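How do I get a dinner plate from Stilley to Sundbridge in one piece?
Posted Sun 1 April by Sayaka Honda
2 min read
Print | E-mail this page

My aunt in Sundbridge has eaten off the same set of stoneware for as long as I can remember, and last month she broke two of the dinner plates.
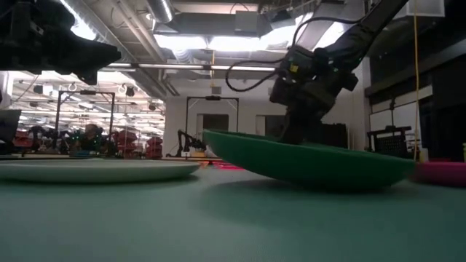
I finally tracked down a pair at an estate sale near me in Stilley, and now I'm scared to death of mailing them! It's 656 miles, and the last thing I sent her (a gravy boat, may it rest in peace) arrived as gravel. I have bubble wrap, a stack of old newspapers and a box that held a toaster oven. Is that enough, or should I wait and drive them over in June?

Marla from Diltstead

Oh, please don't wait until June, she'll be so happy to have them! I sold dishes by mail for 20 years and lost very few. Wrap each plate by itself, tape the wrap shut, then stand them on edge in the box like records - never flat. Crumple the newspaper tight and put a good 2 inches under, over and all the way around. Close the box and give it a shake, and if you feel anything shift, add more paper. Then put that box inside a bigger one with more padding. It feels silly for two plates, I know, but I did it every single time.

kuroda_fan

just insure it

Pete W.

Marla's right about standing them up. I'd skip the toaster oven box if the corners have gone soft. A new one cost me 6 dollars at the shipping counter, and they had tape there too.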